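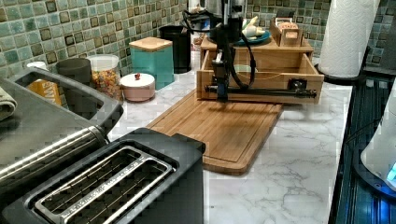 4. Setting up the drawer organizer on the counter

4.1 Pick the spot. The Storkberg goes at the back of the counter, along the tile, with its top shelf level. Leave clear space in front so the drawer can come all the way out. A drawer that opens two inches will hold exactly one opinion about your planning.

4.2 Pull the drawer out and wipe the inside with a dry cloth. Let it stand open for 50 minutes before you put anything in it. Yes, 50. The bamboo has been shut in a carton since the Skolent warehouse and smells like it.

4.3 Load the drawer first, the top shelf second. Heavy things go toward the back. The shelf is fine with a plate of fruit or a small open box.

CAUTION: Do not use the open drawer as a step, a seat or a second shelf.

4.4 Line up the canisters along the backsplash, tall ones behind, short ones in front. Cereal in a clear container needs no label — you will know what it is, and so will everyone else in the house.

4.5 Lay the cutting board flat on the counter, groove side up. Square or at a slant is up to you. Close the drawer before you start chopping, or the crumbs will move in.

NOTE: Keep the board and any towels away from the toaster while it is on. Bamboo toasts nicely, once. 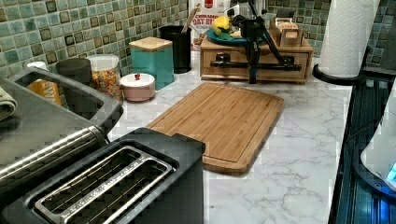 Tirta Wijaya writes that the board should live upright at the end of the organizer and come down only for chopping, and that two drops of mineral oil on the drawer runners in July will stop the squeak until the next one. We have tried the oil. It works on the Storkberg and does nothing for the Lastus.

4.6 Open and close the drawer a few times with everything in it. If it drags, take something out.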